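Tasum Planner: Gallery from the Shelf Trials

This page collects pictures and notes from the April round of shelf trials with Tasum, the motion planning package we maintain at Jasedach. The trials covered picking and placing light, flexible parts on open shelving. Most of the work was in software. The arm and hand are the same ones we used for the bin tests, and the mounting did not change.

Leopold Grabner wrote the planner core. Leonie Mayrhofer works on perception, and Delwyn Pearce looks after the logging and replay tools. Catríona Gallagher ran most of the sessions and kept the notes that these captions are based on.

Thin parts give the planner trouble at the end of the motion. A stiff box can be treated as one solid shape from pick to release. A thin curved part sticks out on both sides of the fingers, and its ends may sit higher or lower than the model says. In version 12 we stopped using a single box around hand and part. The part now gets its own collision shape, and the planner updates it each time the perception node sends a new estimate.
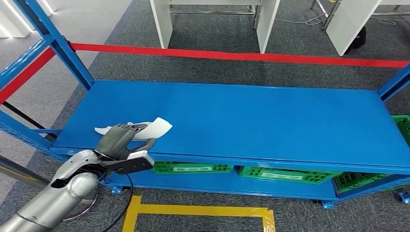

The update costs time. With the old shape a place motion was planned almost at once, and with the new one the first builds paused long enough that people reached for the stop button. Leopold moved the distance checks into a separate thread and cached the shelf geometry, which is fixed during a session. Median planning time for a place motion is now 162 milliseconds. We can live with that.

Shelf model. The shelf is stored as a small set of flat panels and posts. Uprights get extra padding, because the elbow tends to swing toward them when the target is near the end of a shelf. The padding is set per post in the config file. The default is 29 millimeters.

Approach direction. Tasum tries a straight-down approach first. If the wrist runs out of range it tries a tilted one, and after that it asks for a new grasp. The order can be changed, and Uthai Kaewsai has a branch where it is picked from past results. The branch is not merged yet.

Perception. Leonie's node fits a curve to the visible edge of the part and passes along a confidence value. Low confidence makes the planner slow down over the last stretch before contact. White parts were the hardest under bright light, and exposure is now set separately for them.

Cable handling. The planner has no model of the hand cable. We limit wrist rotation in the joint settings and leave it there. A proper cable model is on the list for the next release.

Logging. Every attempt is saved with the planned path, the joint readings and the collision shapes in use. The April set has 2,125 attempts, including the aborted ones. Delwyn's replay tool opens any of them and can run the same request against a different planner build. That is how the thread bug was found: the same request gave two different paths depending on which check finished first.

Known problems. Very short moves are sometimes planned with a needless detour at the wrist. Restarting the perception node in the middle of a session leaves an old part shape in the planner until it is cleared by hand. Both are open in the tracker.

The config files for these trials are in the Ndlovu folder of the shared repository, under shelf_april. Bumville users should pull the newer joint limits before running them. Questions about the planner go to Leopold, and requests for log access go to Delwyn.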